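Call for Participants: Topical Firming Gel Study

Zancombe Skin Research is recruiting 126 adults for a study of a topical gel intended to improve the look of loose skin on the abdomen and upper arms. The gel is made by Flidum. Enrollment closes at the end of June or when all places are filled.

Participants are assigned at random to the active gel or to a plain base gel. Neither participants nor site staff will know which one has been issued. The assigned product is applied twice a day for three months. Skin elasticity is measured with a suction probe at each visit.

You may be eligible if you:
are 30 to 60 years old
have had a stable weight for the past six months
have had no laser, radiofrequency or injectable treatment on the test areas in the past year

You may not take part if you are pregnant or nursing, have an active skin condition on the test areas, or have a known allergy to acrylates.

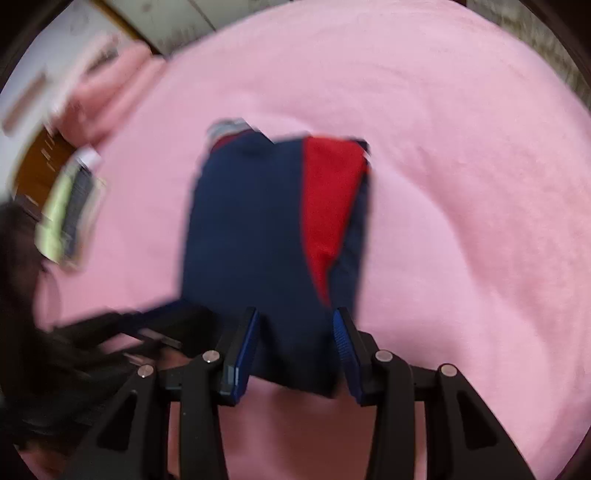

Folded garment, navy with a red panel, on a pink sheet.

The study requires 3 visits to the Ouellet Street site. Each visit lasts 2 hours, including a rest period in a temperature-controlled room before measurement. Do not apply lotion or oil to the test areas on the day of a visit. Visits start at 8:30 a.m. or 1 p.m.

Participants who complete all visits receive $1000. Partial payment is made for each visit attended. Parking in the Mulitz garage is covered.

To apply, complete the screening form at the front desk or request a copy by mail. Quote study code FG-2.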